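Sititz Community Sewing Circle
Minutes of the July meeting

Heloísa Prado opened the meeting at 7:10 p.m. and welcomed everyone back after what had been a very long and very hot few weeks. Minutes of the last meeting were read and accepted, with one fix (the word "hemming" had come out as "humming," which gave us all a good laugh).

Money. We have $300 in the account after paying for the hall. It was agreed, after quite a bit of friendly back and forth, to put $40 toward thread and new needles for the shared machines. The good shears are still out at Honorato's for sharpening.

Stage curtains for the Boleo Playhouse. This took up most of the evening! The Playhouse needs 67 yards hemmed before the fall play, and Heloísa has very kindly offered her dining room for cutting. There was a long talk about whether to go with velvet or a plain twill. Velvet looks grand, we all love it, but it sheds and it is a bear to press. Twill won on a show of hands, color to be settled with the Playhouse.
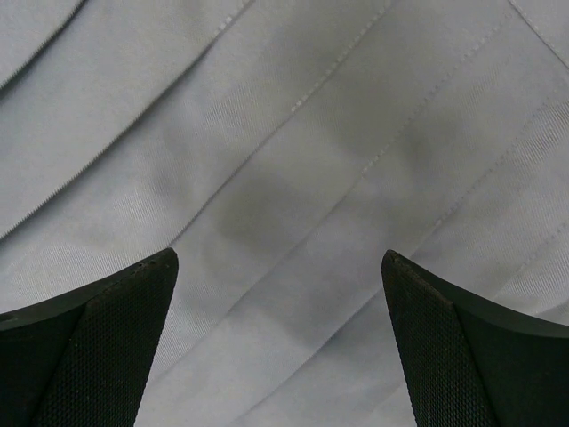
Pale gray twill in long folds.

Heloísa will ask the Playhouse whether they want box pleats or simple gathers at the top. Anyone who has pleated something this wide before, please, please speak up.

Summer outing. The bus to the Nultia quilt show has 16 seats and they are going fast. Bring a packed lunch, as the café line last year was dreadful.

Other business. Whoever left a blue casserole dish in the hall kitchen, it is washed and on the top shelf. Thank you for the peach cobbler, whoever you are.

Meeting closed at 8:45 p.m. Next time we start at 7 p.m., side door.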